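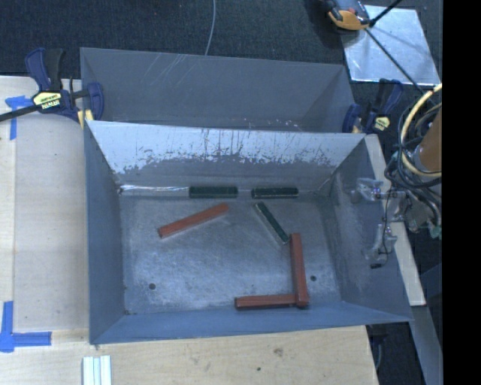
Ticket 951
Subject: Labels print shifted after update of Unby
Opened by: Emanuel Furtună
Assigned to: Kamonchanok Prasertsri
Priority: normal, changed to high on Thursday
Status: closed

Emanuel Furtună wrote:
Hello, after the update of Unby in January our shelf labels are printed too low. The first row on the sheet is good. The second row is a little lower than it should be, and on the last row the text goes over the cut line and the barcode loses its bottom part. The scanner then refuses it. We use the sheets with 26 labels, same supplier as always. I attach the template and one PDF.

What I tried already:
Restarted the computer and the printer.
Opened a new box of sheets.
Printed from the other computer in the office (it has the same problem).
Made the top margin smaller. Then the last row is better but the first row is wrong.

Kamonchanok Prasertsri wrote:
Thank you for the good description, it helps a lot. The error grows from row to row, so I think it is the scale and the margin has no part in it. Please open the PDF and print it directly from the PDF reader, with the setting "Actual size". Then measure with a ruler from the top of the sheet to the last barcode and tell me if it fits with the template.

Emanuel Furtună wrote:
From the PDF reader it is correct. All the rows are in their place. From Unby it is still wrong. In Unby I cannot find where to choose the size, there is only "Printer default".

Kamonchanok Prasertsri wrote:
Then the template is good and the printer is also good. The old version kept the page size inside the template. The new version takes it from the printer profile. Can you look which paper is set in the profile? Go to Settings, Output, Profiles, and open the one with the name of your printer.

Emanuel Furtună wrote:
It says Letter. Our sheets are A4! I changed it to A4 and saved, but when I open the window again it says Letter. I did this 4 times, also as administrator.

Berwyn Jarman wrote:
I join here because Callance has a similar ticket. The profile file can stay locked if the print service is running while you save. Please do it in this order:
1. Close Unby on both computers.
2. Stop the service "Unby Output".
3. Rename the file profiles.dat to profiles.old (do not delete it).
4. Start the service, open Unby and create the profile new, with A4.
5. Print one sheet on plain paper before you use the label sheets.

Emanuel Furtună wrote:
Done. On the first computer the setting stays now, and the test sheet is correct -- I put it against the window together with an empty label sheet and the lines are the same. The second computer still goes back to Letter.

Berwyn Jarman wrote:
Is the second computer maybe reading the profile from a shared folder? Look in Settings, General, the field "Profile location".

Emanuel Furtună wrote:
Yes, it was a path to the old server. I changed it to local and repeated steps 2 to 5. Now it is correct also there. We printed almost 26 sheets this morning and the scanner reads the last row without problem. You can close the ticket. Thank you both for the patience.

Kamonchanok Prasertsri wrote:
Closed. I wrote a note for the help page -- the text about "Printer default" should say that the paper size comes from the profile. Please keep profiles.old until the next update.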